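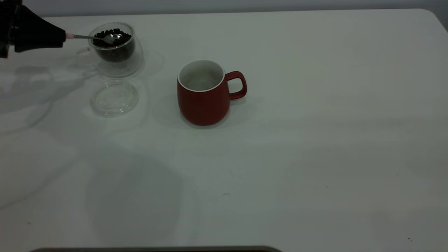 February, bench by the window

Carried on with the bean measures. Same glass cup as before, the clear double-walled one with the handle, filled with the dark roast from Prututbridge. The pink-handled teaspoon is back from the kitchen drawer and should stay on this bench from now on. The other spoons have a deeper bowl and the counts don't compare.

Weighed out three lots on the small Hilteck scale before starting and tipped them into paper cups so I wasn't opening the bag each time. The bag is the 900 g one. It's folded over and clipped, on the shelf under the filters. Please don't put it back in the fridge -- they pick up damp every time it comes out and the oily ones start to cling to the spoon.

First lot went by level spoonfuls, scraped flat against the rim. Slow, and whole beans don't really scrape flat. You push one off and two roll into the gap. Second lot went by heaped spoonfuls, no scraping, whatever stayed on when the spoon came up. That was much quicker and I was surprised how even it was. Third lot the same again, but stopping to pick up strays from the table and put them back in the cup.

Total for the second lot came to 92 spoonfuls. I'd guessed nearer 100 when I wrote the plan. Didn't finish counting the third. The phone went and I lost my place, so that one wants doing again.
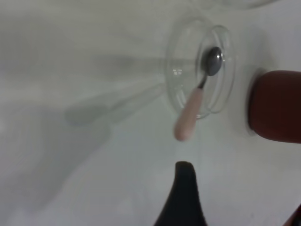
The spoon won't sit still in the cup when there's nothing in there to hold it. The handle is heavy for the size of the bowl and it slides round the wall until it finds a place to lean. With beans in, you can leave it wherever you like. If you need both hands, lay it down flat somewhere and save yourself the rattle.

The double wall makes the fill hard to judge from the side. Looking across at table height, the beans seem to stop lower than they do, and the outer wall puts a second line where there isn't one. I've gone over to looking from above and comparing with the rim. A strip of tape on the outside was tried last month and was no help at all, it only gave us a third line to argue with.

Table wiped with the plain cloth, no spray. Spray leaves a film on the white top and the glass things skate about on it. They are hard enough to find on that surface anyway. I put my sleeve on the glass lid in the morning and only knew it was there by the noise. No chip that I can find, but run a finger round it before you use it.

Red mug is for receiving. It's the Protlow one, wide enough to pour into without a funnel. Rinse and dry it between lots, dust from the beans builds up at the bottom.
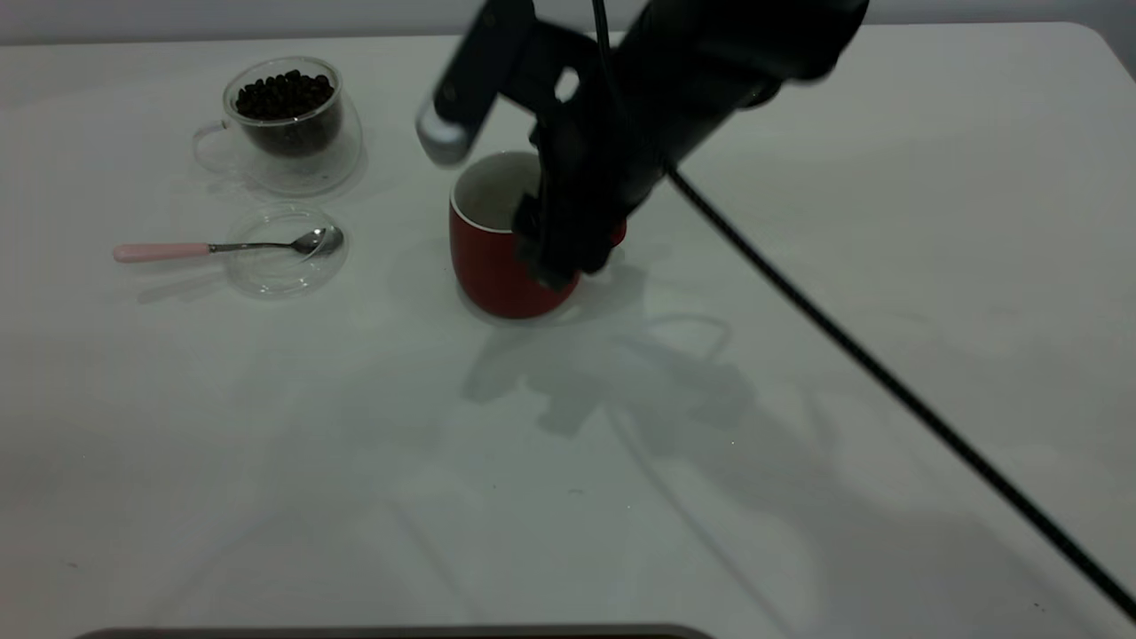

Teaspoon laid across the glass saucer, beans in the cup, red mug to the right.

Still to do:
Third lot again, with the phone off
Try the lighter Radonjić beans, which are smaller and may heap differently
Find the lid for the scale
More paper cups, we are down to the last sleeve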